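Hand and gripper on one cell – how do you look after yours?

Started by anas_h

anas_h
Evening all! I've finally got time on a two-arm table cell and I'm having far too much fun with it. Five-fingered hand on the right arm, plain gripper on the left, one wooden table, a handful of cups and a bowl. What I want to get right early on is the looking after. The notes I inherited say to check the hand every 100 hours and say nothing at all about cables. What do the rest of you do?

grostent_fan
Lovely setup! 100 hours is far too long for a hand with that many joints. We do fingers at the start of every shift – open, close, spread, thumb across, then look at the fingertip lights. It takes 2 minutes.

siamak_n
Disagree, sorry. If you exercise every joint to the end of its travel every shift you're adding wear for no good reason. Ours gets a slow open and close in the morning and that's it. I'd worry about the cables long before the fingers. Can you post how yours are run?

anas_h
Gladly! Hand close up, then the whole table.

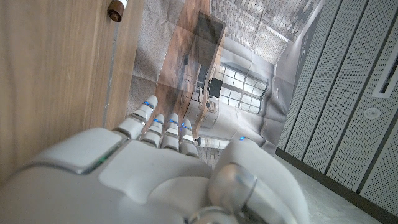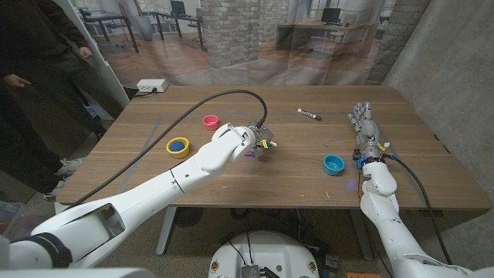 Helmy Robotics Club – Table Cell Group

anas_h
All four fingers and the thumb show blue at the tips, and there's a green strip on the back of the hand. The black cables loop from the wrist on one side and from the gripper on the other. The thin line on the table marks the area I keep the cups and bowl in, so I can put things back by eye between runs.

siamak_n
Ah, brilliant, thanks. That's a generous arc on the gripper side. I'd be tempted to clip it halfway along the arm. Ours used to sweep cups off the table every time the elbow came in, and I spent a whole afternoon blaming the software!

grostent_fan
Don't clip it tight though. Move the arm to its furthest reach first, then fold it right up, and only then decide where the clip goes. I did it the other way round on our Flelen and pulled a connector out of the wrist.

loubna_r
Joining in as I look after a Clarkell cell with nearly the same arrangement. Agree with Siamak on the clip, agree with grostent_fan on the slack. Two clips with a loose loop at each joint works a treat. We've done 700 runs since October on the same cable and I still can't find a mark on it.

One thing I'd change is the power strip on the far edge of the table. Mine lives underneath, screwed to the frame. Anything on the tabletop is something an arm can meet sooner or later.

anas_h
I quite like it up there, I can reach the plug without crawling! But point taken, I'll see if the lead is long enough.

siamak_n
Leave it, I say. If the arm can get to that edge your limits are set too wide. Fix the limits and put the strip wherever you like.

loubna_r
Limits get changed by whoever is in last on a Friday night :) I'd still move it.

moataz
What do you wipe the fingers with? The joint gaps on ours collect fluff like nothing else.

loubna_r
Dry soft brush along the gaps, then a barely damp cloth on the shells. Power off and the hand resting open. No sprays!

anas_h
Right, plan for tomorrow: short finger check with no end stops, two clips on the gripper cable, brush for the joints. The strip stays until I've looked at the limits with Ehsan. I'll report back on the clips – can't wait to see if the loop stays clear of the yellow cup.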